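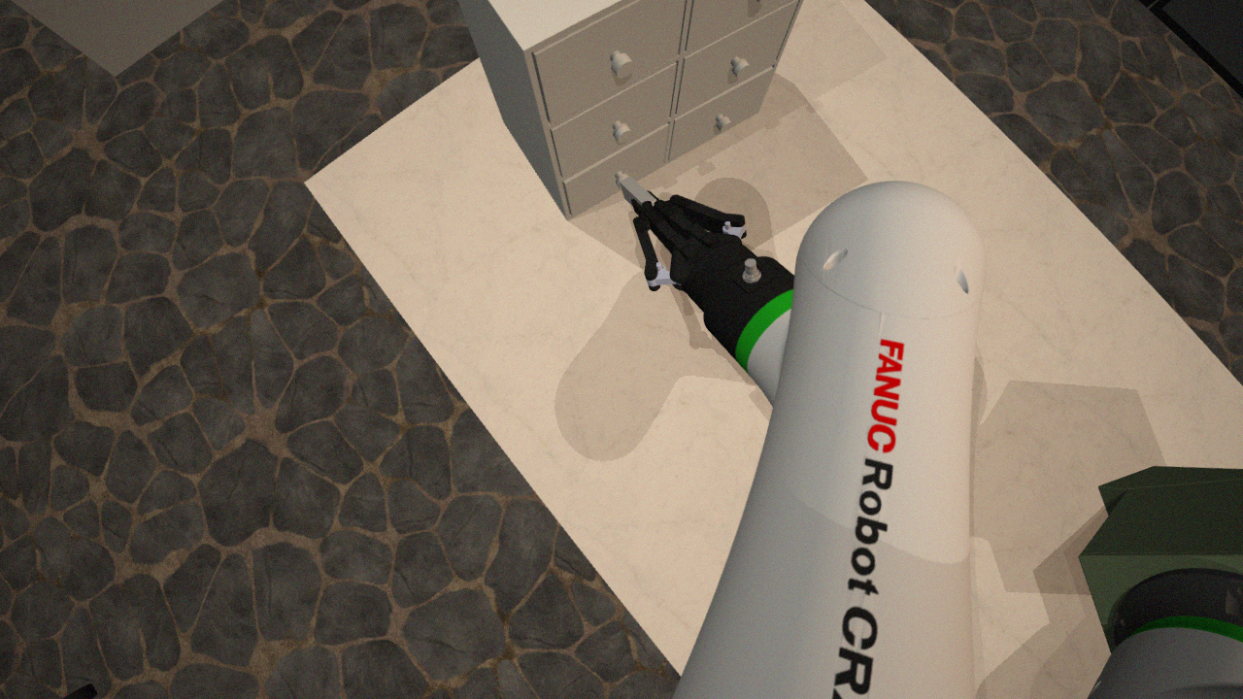
Court Says Insurer Waited Too Long to Deny Water Damage Claim

4 min read

Print | E-mail

A state appeals court has ruled that a property insurer gave up its right to rely on a late notice defense when it handled a claim for 17 months before raising the issue. The decision, issued in October, sends a dispute over a flooded warehouse in Trestville back to the trial court for a hearing on damages.

The policyholder, Kwon Supply, stores and ships restaurant equipment. A pipe above the second floor of its Trestville building failed over a holiday weekend, and water ran into the storage area below. The company hired a cleanup contractor, moved the stock it could save to a rented building in Nemodport and reported the loss to its carrier, Plelberg Mutual, 12 weeks later.

The policy required "prompt notice" of any loss. It did not set a number of days.

Plelberg assigned an adjuster, inspected the building twice and asked for invoices, payroll records and an inventory of damaged goods. The inventory Kwon turned in listed 1,643 items. Plelberg accepted part of the claim and paid for the removal of wet drywall and flooring. It then sent a series of letters asking for more records on the stock, and Kwon answered each of them.

None of those letters mentioned late notice. Several contained a general statement that the insurer "reserves all rights and defenses under the policy." The first reference to the notice clause came in the denial letter, which also said that 1,052 of the listed items could not be matched to a purchase record.

Kwon sued for breach of contract and for bad faith. The trial judge granted summary judgment to the insurer on both counts, finding that a 12-week delay was not prompt as a matter of law and that the reservation of rights language was broad enough to preserve the defense.

The appeals court reversed on the contract count. Its opinion said that waiver depends on what the insurer knew and what it did with that knowledge. Plelberg knew the date of the loss and the date of the report from the first day the file was open. With both dates in hand, it kept asking the policyholder to spend money on the claim, including the cost of an outside accountant to prepare the inventory. The court said that conduct was inconsistent with an intent to deny coverage on notice grounds.

On the reservation of rights, the panel said a general statement may be enough early in a claim, when the facts are still being gathered. It becomes less useful as time passes. An insurer that knows of a specific defense should name it, the opinion said, so the policyholder can decide whether to hire a lawyer, limit its expenses or look for other sources of recovery.

Plelberg had argued that waiver cannot be used to create coverage where none exists. The court agreed with that rule but said it did not apply. Burst pipes were covered under the policy. The notice clause was a condition the policyholder had to meet, and the court said an insurer can waive conditions by its words or actions.

The panel did not decide whether 12 weeks was prompt. Having found waiver, it said the question no longer mattered.

The ruling was not a complete win for Kwon. The court left in place the dismissal of the bad faith count. It said Plelberg's questions about the inventory were reasonable on their face and that an incorrect legal position on notice, taken without evidence of an improper motive, did not meet the state's standard for bad faith. One judge dissented from that part of the opinion and would have let a jury consider whether the repeated record requests were meant to delay payment.

The insurer can still contest the amount of the loss. On remand, Kwon will have to prove the value of the stock, including the items without purchase records. The appeals court noted that the policy asks for "reasonable proof" and does not say the proof must be an invoice. Shipping logs, warehouse counts and testimony may be offered, and the trial court will decide how much weight they carry.

A separate question about the Nemodport rent is also open. Kwon claims the rent as an extra expense under the policy. Plelberg says the company kept the space after repairs in Trestville were finished and that the later months are not covered. The trial judge had not reached the issue, and the panel declined to rule on it first.

Commercial policyholders in the state often face notice clauses with no fixed deadline. The opinion does not change the duty to report a loss promptly, and a late report can still defeat a claim when the carrier raises the point in its early correspondence. Businesses that receive a reservation of rights letter should keep a copy along with the date it arrived, since the timing and wording of those letters were central to this case.

Plelberg may ask the full court to rehear the appeal. If it does not, the case will return to the trial court for scheduling.

Print | E-mail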